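Put the Names Back on the Wall Where People Can Read Them

September 1, 2021

The town of Kadik has a war memorial, and most people who live there could not tell you where it is. It used to stand at the front of the Ekum Street library, facing the bus stop. When the library was rebuilt in 2000, the memorial was moved to the side courtyard, behind a gate that is locked at five and all day on holidays. Memorial Day and Veterans Day are both holidays.

I think it should go back to the street, and I think the town council should vote to do it before another November goes by.

The memorial is a plain thing. It has four bronze panels on a low stone wall, with 112 names in the order they were reported dead. There is no rank given and no branch of service. Whoever planned it wanted the names to be read one after another by people who had a few minutes to spare, and a bus stop was a good place to find those people. I learned most of the names on the first panel that way when I was in high school. I wasn't trying to.

The usual argument against moving it is cost. The council's own estimate in March put the work at less than what was spent on the new planters along Brima Avenue, and nobody held a hearing about the planters. A second argument is that the courtyard is quieter and more respectful. It is quiet. I have eaten lunch there on many weekdays and have rarely had to share the bench.

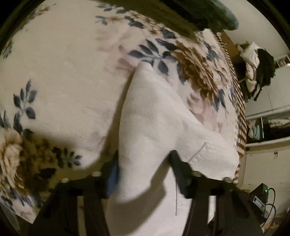 There is also the matter of the missing names. The panels stop at 112, but the county register lists 116 dead from Kadik. The other four came from the Demissie Road farms, which were outside the town line when the panels were cast and have been inside it for decades. Their families paid town taxes and sent children to town schools. If the wall has to be taken apart and moved anyway, that is the time to add them. Doing it later means paying a mason twice.

Some people would like to go further and replace the whole memorial with something new. The drawings that went around last spring showed a tall glass column with lights in the base. I don't care for it, but taste is beside the point. A new design would mean a fundraising drive and years of meetings, and the old wall would stay behind its gate the whole time. The panels we have are in good shape apart from some green along the lower edge.

I'll grant that a memorial on a busy sidewalk will get leaned on. People will set their coffee on it. Kids will climb the low end, as I did, and somebody will have to wipe it down more often than they do now. I would take that over the present arrangement — a clean wall that is shut to the public on the two days a year when people go looking for it.

The capital budget comes up for review this fall, and the library grounds are already in it under general repairs. Adding the wall takes one line. Residents who want it there should write to the council office at Town Hall and ask for the Ekum Street item by name, so that it doesn't get filed with the complaints about parking.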